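Last tidied up 11 Feb 2022. I look after the two-arm table at Sutthorpe, which mostly means I get emails from people who are coming to spend a day driving it and would like to know what they're in for. I kept typing the same replies so I've put them all on one page. If yours isn't covered, ask me or Úna Moriarty.

## Do I need to know how to program?

No, not a line of it. You'll be moving the arms yourself and the recording happens alongside you. If you can work a kettle and you don't mind doing the same small thing over and over, you'll be fine!

## What does "showing" the robot a task involve?

There are two ways and you'll probably try both. In the first you take hold of the arm, with the motors slackened off, and walk it through the movement. We call that hand guiding. In the second you sit at the side desk with a pair of hand controllers (the Nevlow ones, if you've used them before) and the arms copy what you do.

I start everyone on hand guiding because you get a proper feel for how far the arm reaches and where the elbow wants to go. Then we switch to the controllers, and nearly everything we keep comes from those - with hand guiding, your own arms end up all over the recording.

## How long before I'm any good?

Graham Holroyd reckons it took him 34 goes before he stopped clipping the edge of things. I was slower than that and I won't say by how much. Most people have a horrible first half hour, then have a cup of tea, and come back noticeably better. I don't know what the tea does but I wouldn't skip it.

## What will I be moving?

Kitchen things, mainly. Cups, mugs on a rack, a stick that goes in a cup, that sort of size and weight. We've got a task list called Zondale (named after a village Úna likes, there's no deeper meaning) and it has 17 tasks on it at the moment. You'll get 5 of them for the day, and I try to mix easy ones with one stinker.

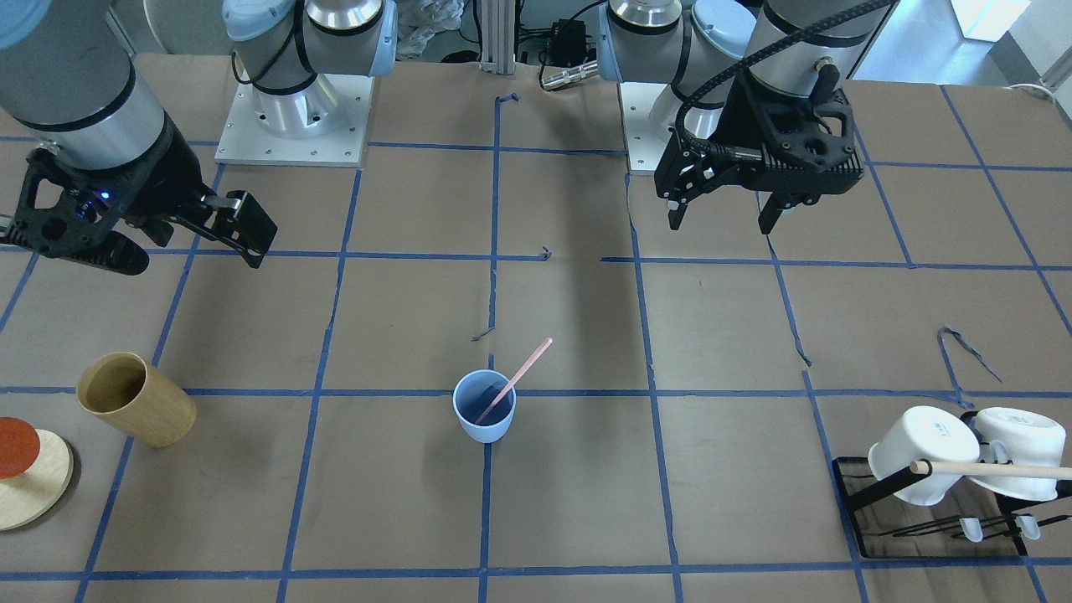 The stinker is usually anything with a handle or a hook. Picking up a plastic cup is a matter of lining up and closing. Getting a mug on or off a rack means thinking about which way the whole wrist has to turn before you've even started, and if you begin from the wrong side you run out of joint halfway through and have to back all the way out. My advice is to hold your own hand out and mime it first. You'll feel daft for a minute and then you'll see everyone else doing it.

## What's the tape grid for?

So you and I can agree on where something goes. Your task sheet will say which square each object starts in, and you set it out by eye inside the lines. It doesn't have to be spot on. We want a bit of variety, so please don't get the ruler out - one visitor in October did, very kindly, and we ended up with a whole batch where the cup started in exactly the same place every time.

If a strip lifts, press it back down. If it really won't stick, shout and I'll re-tape between runs.

## I dropped something. Is the run ruined?

Depends. If you drop it and can pick it up again with the gripper, carry on, those recoveries are some of the most useful bits we get. If it rolls off the table, press the red pedal, put it back and start again. Please don't reach in and catch it. I know it's instinct. Press the pedal first, always, then reach.

## Can I use both arms at once?

Yes, and on some tasks you'll have to. The tricky bit is the arm you aren't thinking about. It drifts, because your spare hand drifts, and then you look up and the two grippers are about to shake hands. Park the idle one up high over its own side and let go of the trigger so it holds still.

## How fast should I go?

Slower than you'd like, but don't dawdle. Long pauses are a pain, as the robot learns to pause too. If you need to think, think before you press record. A steady, slightly boring pace is lovely.

## How many recordings make a set?

We ask for 5 good ones of a task before you move to the next. "Good" means the object ended up where the sheet says and you never used the pedal. I check them at the end of the day, so don't fret over it while you're driving.

## Do my wrists get sore?

They can, with the controllers. Drop your shoulders, rest your elbows on the desk and swap with your partner whenever you fancy. Nolte, our scheduling page, lets you book a morning or an afternoon if a full day sounds like too much, and plenty of people do.

## What should I bring?

Flat shoes, sleeves that roll up, and your glasses if you're even slightly in two minds about them. Judging depth from the desk is hard enough already. Lunch too - the nearest shop is a fair walk and the sandwiches have usually gone by noon.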